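Good Practice Rules for Robot-Assisted Surgery Training: Progress Report to the Dornby Fund, February
Prepared by Abla Masri, Roltotmont

Work on the rule set is on schedule. The second draft has 57 rules, down from 64 in the first, after Kwok-wai Tsao merged the overlapping items on instrument handling. Bảo Bùi has finished sorting the 1646 comments we received from the test sites. Over 20 of them asked for clearer wording on when an instrument may be moved outside the operator's view. That rule has been rewritten and now reads: "Jaws stay in view whenever the arm is under power. If view is lost, stop and restore it before moving."

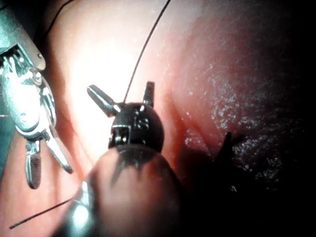
The section on wires and tethers is the least settled. Siu-ming Fang wants a fixed limit on how far a wire may be pulled during an exercise. Ximena Núñez prefers a stop rule that leaves the call to the supervisor. We are testing both versions at the Hilton site and will keep the one that operators apply more consistently.

Spending is within budget. The one change is that eight practice sessions were moved from Tang to Roltotmont, with no added cost.

Next period: close the tether section, send the third draft to all sites, and begin the checklist for logging instrument faults. We need the Fund's comments on the second draft before the third goes out.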